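About Jistness

Hi, and thanks for clicking through to the page most people skip! I started Jistness because I kept leaving our town's council meetings with a notebook full of scribbles and no idea what had just been voted on. I wrote up one meeting in plain words, sent it to my neighbors, and they asked for the next one.

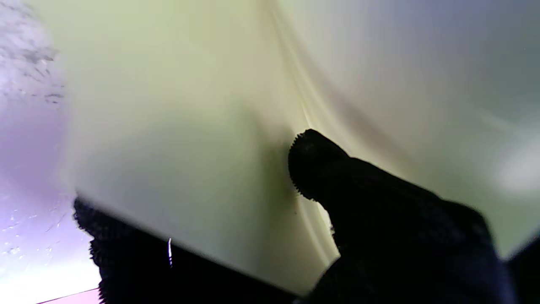 Every council and school board meeting in Torkura gets a write-up from me, usually by the next morning. A long meeting can run 120 minutes and I try to get it down to a page you can read over coffee. Drafts start on paper, go into a folder (pale, yellowish green, very easy to spot on a messy desk) and get typed up once I've checked the votes against the clerk's record.

What I cover

Budgets, zoning, police oversight, and who voted for what. I don't endorse candidates and I don't take money from campaigns - that goes for both parties and for the independents too.
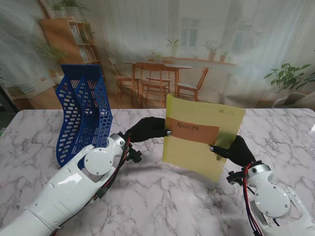
The "Recipe" folder, held upright over the marble.

If I get something wrong, I fix it at the top of the story and leave the old wording where you can see it. Write to me and I'll look into it, even if you're mad (especially then, I guess).

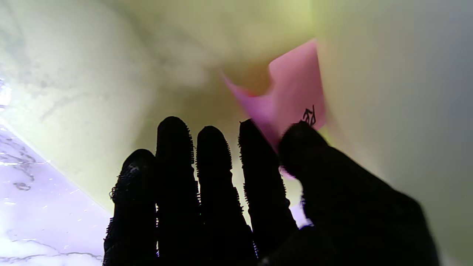
How it's paid for

Readers, mostly. A membership is 60 dollars a year, or 75 if you want the printed edition mailed to you. I also keep 2 ad spots for local businesses, and right now those belong to Bovance, the bike shop, and Ha, the noodle place on the square. They don't see stories before you do. 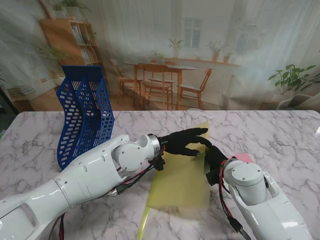
Two arms reaching in over the marble tabletop, dining room backdrop behind.

Want to send a tip or an agenda I missed? Use the contact form - I read all of it myself.

Page last updated 13/10/2022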